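实验台笔记 > 抓取评测 > Karppinen 料箱拣选套件

三月 试用记录(续)

上午先把 Karppinen 那套料箱拣选套件重新过了一遍。上回写得太乱,自己都看不懂,这次老老实实按顺序记。套件是 Pivar 代理的,试用期到月底,到期要么付钱要么装箱退回去,所以大家有什么想试的赶紧提!

先说收到的东西:指爪一副、转接法兰、一份标定软件的授权,还有一本薄得可怜的说明书。报价单上写的是基础版,序号 3719,后面打电话问售后都要报这个号,先抄在这儿,省得每次翻邮箱。

安装比我想的顺。法兰孔位对得上,螺丝长度也合适(上次 Jestov 那套,光找合适的螺丝就折腾掉一个下午,想起来还有气)。软件那边就没这么痛快了,第一次启动死活认不到控制柜,重启无效,换网口无效,最后发现是子网掩码的默认值跟我们这边不一样。说明书里一个字都没提。改完立刻连上,已经写信给 Pivar 让他们补一页。

标定走了 3 遍。第一遍偏得离谱,查下来是工具坐标系里还留着旧夹具的长度,怪我。后两遍结果基本重合,就用最后一遍的。

下午开始正经抓。料箱里放的是混杂小件,红橙色的玩具样积木、绿色小件、带透明塑料包装的,还有反光的银色小东西,故意挑得刁钻一点。箱子用夹钳固定在木台面上,灰色金属的,侧壁是斜的。速度先限得很低,手腕往下探的时候我一直盯着那根粗黄线,它从手腕左边绕一大圈再从底下兜回来,弯得挺夸张。

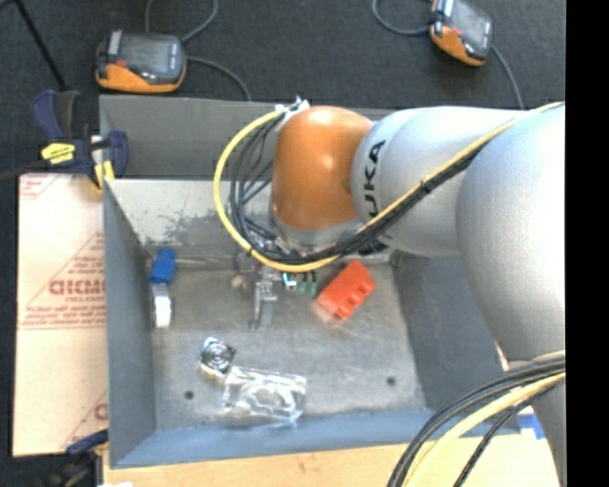 一、走线

这个得单独写一条。套件的线是在原有线束外面加的,臂上现在黑的黄的都有,中间靠扎带拢着。姿态一低,外面那圈就往料箱里凑。今天没刮到东西,可我不想赌运气。Karppinen 有个选配的走线支架,要加 900,价钱我觉得偏贵,一个支架而已!Gromik 也有类似的,据说能通用,我先去要张图纸看看孔距。在支架定下来之前,请大家别把靠箱壁的抓取姿态放开,限位我存在控制柜里了,文件名带“低位”两个字的那个。

二、抓取

积木类没什么可说的,有棱有角,好夹。透明包装是重灾区,视觉给的抓取点总往边上飘,指尖下去只蹭到一点皱边。我手动把抓取点往中间挪了之后好很多,可这么干就失去买自动规划的意义了。银色的小件也差不多,反光一重,点云上就是个洞。

箱底本身也有划痕和亮纹,我怀疑对识别有影响。想找块哑光垫子铺进去再比一轮,仓库里应该有,明天去翻。

三、软件

界面比 Jestov 的清爽,拖个框就能圈出工作区,这点真心喜欢。日志却只保留最近 8 次任务,再往前直接覆盖,太抠门了!我写了个小脚本,每次任务结束自动拷一份到共享盘,路径贴在台子边上的纸条里。谁用完发现没拷成,跟我说一声。

还有一个小毛病:暂停之后再继续,规划器偶尔会把刚抓过的位置又跑一遍。空跑一趟倒不伤东西,就是浪费时间。售后说下个版本会修,没给日期。

四、要不要买

现在的想法是硬件可以留,指爪手感扎实,指尖更换也方便,拧两颗螺丝的事。软件授权我还在犹豫,透明件这一关过不去的话,对我们帮助有限。Pivar 那边暗示可以只买硬件,价格还没给准话,我催过一次了。

待办:
- 问 Gromik 要支架图纸
- 铺哑光垫,透明件重测
- 指尖换软的那副试试(箱子里那包还没拆)
- 跟 Pivar 要只含硬件的报价
- 旧夹具的工具坐标系改个名字,免得我下次又踩进去

收工前把速度限制恢复成默认了,低位限位没动。晚上要接着跑的同事,先看一眼第一条再开机。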